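About Hustovero

Hustovero is a home laundry and mending service in Trunville. We collect clothes and household linen from your door, wash or repair them in our workroom on Liew Street, and bring them back folded. We also teach evening classes in mending, darning and stain removal.

The business was started by Retno Yusof and Sekar Osman, who had both worked in hotel laundries and wanted to take on smaller jobs with more care. They began with two washing machines and one sewing machine in the back of a former shoe repair shop. The machines have been replaced since then, but we are still at the same address. The workroom is now 210 square feet larger, after we took over the storage space next door.

Most of our customers are families and older people who live within 5 miles of the shop. We also wash table linen for two restaurants and the Gredden guest house. Work clothes are welcome, including heavily soiled ones, but please bag them separately and tell the driver.

Knitwear is washed by hand or on a wool cycle and dried flat. It takes longer than other items, so allow an extra day. Aisyah Rondonuwu is in charge of knitwear and does all the darning. She can usually match a yarn from the 300 shades we keep in stock. If she can't, she will call you before she starts.

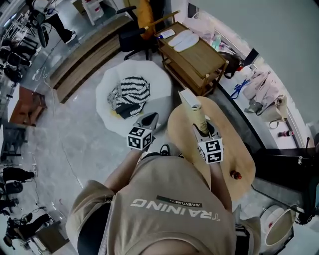
Do I have to be home for a pickup?

You can leave your bag on the porch or with a neighbor, as long as your name and phone number are on the tag. Drivers do not ring before 8 a.m.

Quang Trịnh plans the routes and drives the van most days. Pickups run Monday to Friday, and the shop counter is open on the same days until 6 p.m. Bags collected on Friday are returned the following week. We close for one week in November to service the machines.

Our classes are held on weekday evenings and are taught by Gyula Bodnár, who trained as a tailor. The beginner course covers buttons, hems, patches and simple darning. Bring something of your own to work on. Needles, thread and scissors are provided. Classes cost $20 per evening and you can pay at the door. Children over ten may come with an adult.

We do not dry clean, and we do not take leather, fur or wedding dresses. For those we can give you the name of a cleaner in Gredden.

To arrange a first pickup, call the shop or fill in the form on the Contact page. New customers receive a laundry bag and tag with their first order.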